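Biron publishes good practice guide for hand-held gripper work

09/07/2018 - Biron today released the first edition of its good practice guide for teams that record kitchen tasks with hand-held grippers. The guide is free to download and runs to 12 pages.

It was written with Pluda and Navarro after a review of 602 recorded sessions. Most of the rules deal with the work table: where cords may run, how cookware is placed, and what must be written down before a session starts.

"Teams were each using their own house rules," said Lempi Lahtinen, who edited the guide. "We wanted one short text that a new operator can read before picking up a tool."

Small loose foods such as soybeans get a section of their own. Operators are asked to log the type of food, the container and its starting position, including when a pot is laid on its side. Markers on the gripper fingers must be clean and fixed flat. 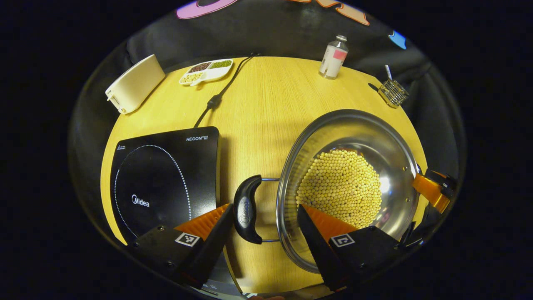

Main rules in the first edition

Cooktops stay switched off unless the task calls for heat.
Power cords are checked before every session.
Spilled food is cleared from the floor at once.
Finger pads are inspected after every 300 grasps.

Comments on the first edition can be sent to Arvo Rantala at Biron until the end of May.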